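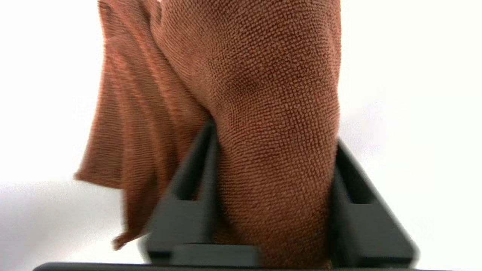 A rust-brown microfiber towel.

46 comments | 100 shares

The Remthorpe swap morning is back this Saturday, and I have been clearing closets all week to get ready for it. If you missed the last one, you bring the stuff you don't want, you pick up stuff you do want, and no money changes hands. I came home from that one with a bread bin and a pair of rain boots that fit me perfectly, so yes, I'm a fan!

Doors open at 9 at the old Llanos furniture store on the corner, the one with the green awning. Roxana Mosquera is running it again, and she tells me they handed on 1506 items last time, up from 1387 the time before. I asked her what goes fastest and she didn't even stop to think. "Towels and bedding," she said. "People line up for towels. I could fill the whole place with towels and they'd be gone by ten."

So dig out your spare linens, please. They need to be clean and dry, and a little faded is fine. Anything too worn for a bathroom goes in the rag box, and the bike repair folks over in Namden take that home with them at the end. Pillows are a no this year (I had two by the front door already, so that was annoying). Also no car seats, no mattresses and nothing with a gas tank.

The big change is that toys are getting their own room in back. Last time they were mixed in with the kitchen things and it got pretty wild in there – I watched two grown adults have a very polite standoff over a wooden train. Yasir Cheema is looking after the toy room and he'd love more pretend food and dress-up clothes. Puzzles are welcome if you've checked the pieces. Board games too, same deal. If it takes batteries, put some in so people can tell if it works.

You can drop things off Friday from 4 until 7, or just bring them with you in the morning. I'd go for Friday if you have a carload, because parking on that street is terrible and the lot behind the store is for unloading only. The Skidside bus stops right across the road if you're traveling light.

One more thing on the rules. There's a limit of one full bag per person until 11, and after that it's a free-for-all. I know some of you grumbled about the bag limit in the comments last year, and I grumbled too, but it did mean there was still good stuff left when the late risers showed up. Bring your own bag, a big one.

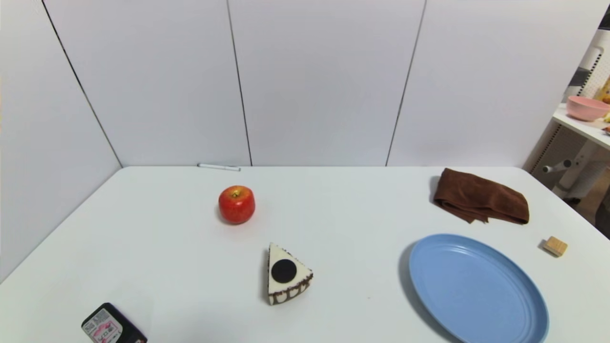 What to bring for the toy room

Play kitchen sets, blocks, dolls, cars, picture books and craft supplies are all on Yasir's list. Markers and crayons are fine if they still work, so give them a quick scribble first. Stuffed animals should go through the wash before they come in. He'll be there on Friday too if you want to ask him about something large, like a playhouse or a ride-on.

See you in line for the towels.

12 likes | Share | 46 comments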